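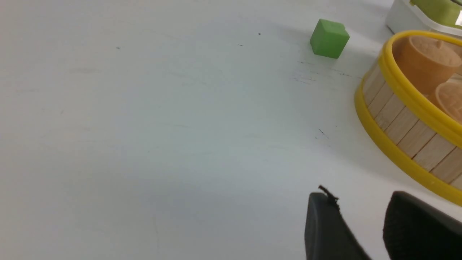

Questions I get asked about my handmade notebooks

I'm Rowena Barredo and I sew little books at my kitchen table, mostly in the evenings. The same things keep landing in my inbox so I've put the answers in one place!

What thread do you use?
Waxed linen, nearly always. I've tried cotton embroidery thread (so many lovely colours) but it frays by the third section and then I sulk. If you only have cotton, run it over a lump of beeswax a couple of times first.

How many pages are in a notebook?
The standard one has 12 sections and comes out nice and chunky. The pocket one is a single section, stitched through the fold, and you can make it in 30 minutes once you've got the hang of it. My first took a whole afternoon and the cover was on upside down.
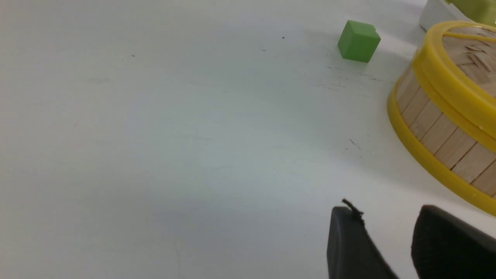
Can I use printer paper for the inside?
Yes, for practice. It's a bit thin for fountain pens and the ink will show through. I like something heavier for keeping. Do check the grain before you cut a big stack! Bend the sheet gently both ways, and whichever way gives more easily, that's the way your spine wants to run.

Why do my covers warp?
Too much paste, I expect. I was terrible for this. Brush it on thinly from the middle outwards, line the inside of the board as well as the outside, then leave the whole thing under heavy books overnight. Two nights if it's damp out.

Do you teach?
Now and then. Ching-wen Shih and I run a beginners' morning at Stostari in August, starting at 10am, and you go home with a finished book. Bring an apron if you're a messy paster like me.

Will you make one with my own fabric on the cover?
I'd love to, as long as it's a plain woven cotton. Stretchy stuff is a nightmare and I've stopped saying yes to it. Old shirts are brilliant, and Javiera Ojeda once sent me a curtain that did seven books with enough left for bookmarks.

My needle keeps tearing the holes. Help?
Punch them first with an awl, and pull the thread along the spine, never straight back towards you. If one has already torn, a strip of thin tissue pasted inside the fold will save it.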